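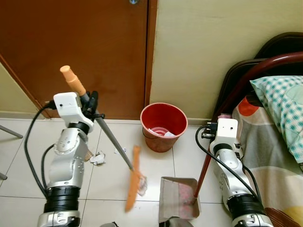 bedroom-sweep -- README

Notes for the sweeping and litter part of the Etham household chores set. Kagiso Mabaso keeps this file. Last proper edit 10/09/2022, small fixes after that not logged.

What's in it

Short episodes of one chore: paper and bits on a bedroom floor, get them up, get them in the bin. Same corner every time, between the door and the bed. White tiles, so pale paper is hard to pick out -- left like that on purpose, most people's floors aren't helpful either.

37 episodes in total. 28 for training, 8 for testing, one held back (see Known problems).

Things used

broom -- orange head, grey metal pole, orange plastic tip at the top end
dustpan -- grey metal, dark red handle
bin -- round, red plastic. Some of the older notes say "bucket", same thing
litter -- crumpled paper mostly, white. Also a mixed heap of pink and white bits for the dustpan episodes

Spare broom from the Wurero kit is NOT the same one, shorter pole. Don't mix them.

Floor setup

Bin goes in the corner by the door frame, on the tiles, not on a mat. Drop the paper to the door side of the bin. Don't place it neatly. Crumple each bit differently, leave a flattish one in if you can. Old paper can stay in the bottom of the bin between episodes, empty it when it gets up to 23 bits or it starts to spill over the rim.

Door shut. If it's open the broom head goes into the hallway and you loose the episode.

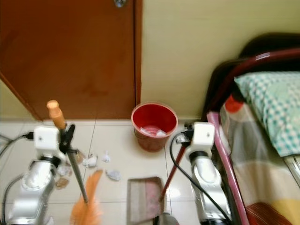

Paper by the door, bin in the corner with some already in the bottom.

Labels

One line per step, plain words. Allowed:

sweep
hold dustpan
tip dustpan
pick up paper
drop in bin
put away

"Sweep" starts when the bristles touch the floor, not when the broom is lifted. "Tip dustpan" ends when the pan is level again. If a bit misses the bin write missed at the end of the line and carry on, don't make a new label. Please don't invent new ones, we had "flick" and "nudge" for a while and it took ages to get rid of them.

Colours in the labels: red bin, orange broom, grey dustpan. Not crimson, not silver.

Known problems

- Shiny tiles. Bright patches on the floor can look like paper in stills. Check the next few seconds before you label anything.
- Held-back episode: dustpan label runs straight into the sweep label, needs redoing by hand.
- Fluff isn't labelled at all. Only paper and the heap.
- Tan or bluish scraps count as paper. Yes, even the tan ones.
- January episodes used the old floor layout with the bin next to the bed. They're in the Taridico folder, not here, and the two shoudn't be merged.

Not covered

Mopping, wet spills, carpets, under the bed. Bed-making has its own README in the Le Goff folder.

To do

- redo the held-back one
- change "bucket" to "bin" in the old notes
- write down the broom length somewhere, keep getting asked

Questions to Kagiso, and put the episode number in the subject line please.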